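Cuadernos > Taller Fendunura > Encolado y madera > Entrada

julio de 2025

Compartido 4 veces · 3 comentarios

Sigo con lo de la cola de huesos. La tanda de junio no vale, la tiro. Olía mal desde el segundo día y al estirarla entre los dedos no hacía hilo, se cortaba. Apunto lo que hice para no repetirlo: demasiada agua y la dejé al baño maría toda la tarde mientras atendía otra cosa. Error mío.

Tanda nueva, a ver:

- 110 g de perla, la del saco de Kuipers (el que está abierto, no el de arriba)
- agua fria, hasta cubrir y un dedo más
- remojo toda la noche, tapada
- baño maría por la mañana, sin pasar de 60 ºC

Por la mañana la perla hinchada, blanda, sin núcleo duro. Bien. Colada por media vieja. Color té cargado. Hace hilo.

Primera prueba: dos retales de haya, canto con canto, frotados y sin sargento. Esperar a mañana para romper. Segunda prueba: chapa de nogal sobre tablero, con martillo de chapear. Aquí la cola me gelificaba antes de llegar a la esquina. Taller frío a primera hora, corriente por el portón. Calenté la chapa con la plancha y mejor, pero quedó una burbuja del tamaño de una moneda cerca del borde. Pinchar, meter cola con jeringa, plancha otra vez.
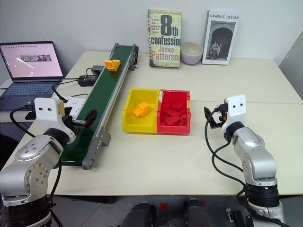
Para el problema del gelificado tengo dos caminos. Uno, urea, un 10 % sobre el peso de perla seca, que alarga el tiempo abierto pero dicen que baja algo la resistencia a la humedad. Dos, sal común, menos fina de controlar. Pruebo primero urea. Hago dos botes iguales, uno con y otro sin, misma agua, mismo calor, y rotulados, que la otra vez me quedé mirando dos botes idénticos como un tonto.

Resultado a ojo (cronómetro del móvil, poco serio): sin urea, 40 segundos y ya hace piel. Con urea da tiempo a colocar la chapa, corregir y pasar el martillo tres veces sin correr. Diferencia enorme. Falta ver cómo rompe.

Rotura de los retales de haya, día siguiente: parte la madera, la junta entera. Contento con eso. La de urea partió mitad madera mitad junta, pero creo que froté poco y el canto no estaba bien cepillado, se veía luz a contraluz. No cuenta. Repetir con canto bueno.

El encargo de Tustville: son las sillas, pieza 413 del inventario suyo y sus hermanas. Espigas flojas casi todas, y alguien les metió cola blanca en algún momento. Hay que quitarla entera antes de poner la de huesos, si no no agarra nada. Vinagre templado con pincel, esperar, rascar con palillo de bambú. Lento. No usar formón en la caja, que ya la agrandé en una y me tocó suplementar con viruta.

Ojo con la pata trasera izquierda de la silla más oscura: tiene un clavo sin cabeza atravesando la espiga. Lo encontré con el imán. No tirar.

Pendiente:

- pedir perla a Odero, preguntar si tienen de piel además de huesos
- lija de 2000 para el acabado del respaldo, no queda
- termómetro nuevo, este marca 4 grados de más (comprobado con agua hirviendo)
- repetir rotura con urea
- limpiar el cazo!! no dejarlo otra vez con costra

La cola sobrante a la nevera, en cubitos. Aguanta una semana larga, si sale moho se tira todo y no se rasca lo de encima.

Para la goma laca del respaldo todavía no decido. Hice una muñequilla nueva con algodón y trapo de lino, va suave, pero con este bochorno de la tarde se vela. Probar temprano.

Comentarios (3)

lijaygubia
En lo de la urea yo me quedo en el 5 %. Con el 10 me tardaba muchísimo en secar en verano y tuve una chapa que se levantó a los dos días.

banco_del_fondo
El cazo lo limpié yo la última vez, que conste. ¿La jeringa es de aguja gorda? A mí se me atasca siempre.

lijaygubia
La aguja en agua caliente entre pinchazo y pinchazo y no se atasca. Y lo del vinagre, confirmo, pero deja secar bien la caja antes de encolar, yo espero un día entero.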